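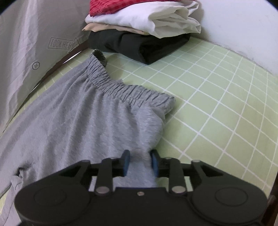
Re: [shopfloor-chat] Anyone else being "automated" this year?
Date: 2021-01-07

Someone on the list wrote:

> We've been told a folding line is coming to our returns
> room in May and that everyone will be "redeployed". Has
> anybody been through this? What did it do to your day?
> Management here just show us the brochure.

Yes, me! I'm in the returns and re-wear room at Wullent (we do the sorting and folding for the Pusmont shops), and we've been living with this since last May, so you can have the view from the table.

First thing, the brochure was wrong about the order. Ours said the machines would fold and we would check. What we do now is mostly teach. I spend half a shift with a hand gripper, picking up joggers and shirts by the waistband or the hem and folding them the way I always have, only with two plastic fingers where mine used to be. The recordings go off to the Kontogiannis project and come back, eventually, as an arm that can do a bit more than it could before. T-shirts it's good at. Anything with a drawstring, hmm.

My wrists were sore for the first 3 weeks and I said so, loudly. We got lower tables and a swap every hour, which should have been there from the start. Ask for that before the kit arrives, not after!

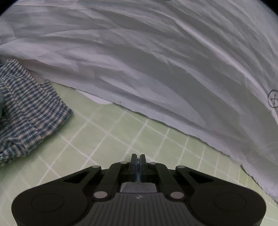

Gripper nearly closed, checked garment on the left, green grid mat underneath.

The odd part is how it changes the way you think about the job. I've folded for years without noticing that I pinch a seam and shake before I lay anything flat. With a gripper you can't shake much, so you have to find the corner and drag. I'm slower (a basket of 10 takes me ages) and at first the slowness got logged against our old targets. The target was 496 pieces a shift for the room and we were miles under it. That's been sorted, teaching hours are counted separately now, but it took a proper row and two meetings. Get it in writing.

As for jobs, no one in our room has been let go. Two people who left weren't replaced, though, and I wouldn't call that nothing. The teaching pays a bit extra per hour, and it's going to people who were already quick, so the newer ones get the plain sorting and they're fed up about it. I would be too.

The scheduling runs on Jetent, by the way, if yours is the same: check your breaks are in it. Mine vanished for a week.

What does "redeployed" mean in your letter, does it name a department? If it doesn't, I'd ask. Happy to send you the wording we ended up with, it's only a page.

Back to the joggers,
Returns room, Wullent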